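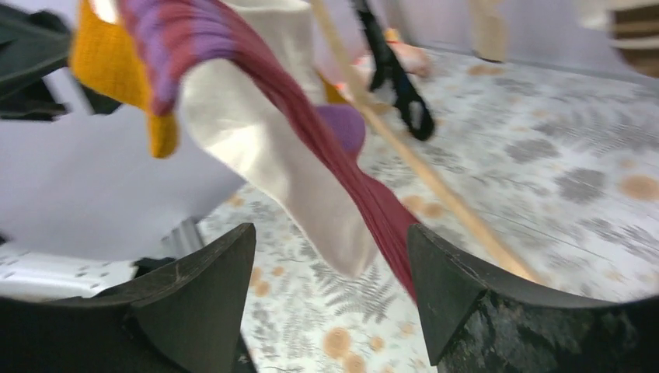 *White sock and long red ribbed sock.*

Progress report to the Halvorsen fund: Ellard community choir recording, period to the end of August

**Work done**

Recording began in May in the old chapel at Ellard. Of the 19 songs on the list, 13 now have a finished vocal take. The other six are rehearsed but not recorded. Two of them need a harmonium, and the one we had booked was sold by its owner in July. We have found another in Brarkard and are waiting on a price for moving it.

The chapel sounds good in the evening and poor before 6 p.m., when trucks use the hill. After the first two sessions we moved everything to a 7 p.m. start. This cost us some of the younger singers on school nights, and the alto section was thin on three songs. We plan to redo "The Miller's Gate" for that reason. The rest can stand.

Mixing is being done at Irnodix, the studio named in our application. They have sent back rough mixes of the first eight songs. The choir liked them, apart from the amount of echo added to the solo verses, and it has been taken down.

**Money**

The grant was 3,000 dollars. Studio and engineer costs are on budget. Piano tuning came to more than planned, as the chapel piano had to be tuned twice – once in May and again after the damp spell in June. We have 635 dollars left. That covers the remaining mixes but not the harmonium if the moving price is high. In that case we would record those two songs with piano and use the money as planned. Please let us know if you would need to approve this change.

**Changes from the application**

The album was to be ready in time for the fall concert. We now expect it in November. The concert will go ahead without it, and we will take orders at the door.

The printed lyric booklet is still planned, in black and white. Permission has come through for all but one of the songs still in copyright.

**Next period**

- Record the last six songs
- Redo "The Miller's Gate"
- Settle the harmonium
- Final mixes and track order
- Booklet text to the printer

Receipts to date are attached – the second tuning bill is on the last page.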